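Skekham garage adds motorhome bay and winter storage

El Fassi Motors in Skekham has opened a second workshop for motorhomes and touring caravans, on the site of the former feed store next to its car garage.

The new bay takes vehicles up to 14 metres long and has a pit, a four-post lift and a separate area for damp testing. Work on habitation systems, such as gas, water and leisure batteries, will be done there. Cars and vans stay in the old building, with MOT tests booked through the same office.

The business has looked after motorhomes on a small scale since 2000, mostly for owners in Skekham and Dasotdale. Until now the larger ones had to be worked on in the yard, and jobs were often put off when it rained. Last year the garage turned away 126 bookings for want of covered space.

Workshop manager Mahmoud Abdelaziz said the busiest weeks were always the ones before Easter.

"People leave the van standing all winter and then want everything done in March," he said. "Brakes stick, batteries go flat, a tap has split somewhere. If they bring it in during the autumn we can drain it down properly and there's far less to put right."

A habitation check costs £187 and includes a written damp report. Draining down is charged separately, as is the refill in spring. The garage also keeps parts for Plolo awnings and roof vents, and can order most others within a few days.

Winter storage is offered in the fenced yard behind the workshop -- owners need to show proof of insurance and leave a spare key at the office. Gas bottles must be taken out before a vehicle is left.

The workshop opens at 8am and closes at 5.30pm, with keys accepted through the night box after that. Customers coming from the Dasotdale side should use the rear entrance, as the front gate is too narrow for twin-axle caravans.
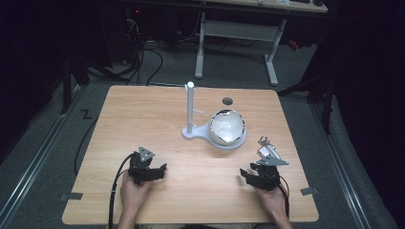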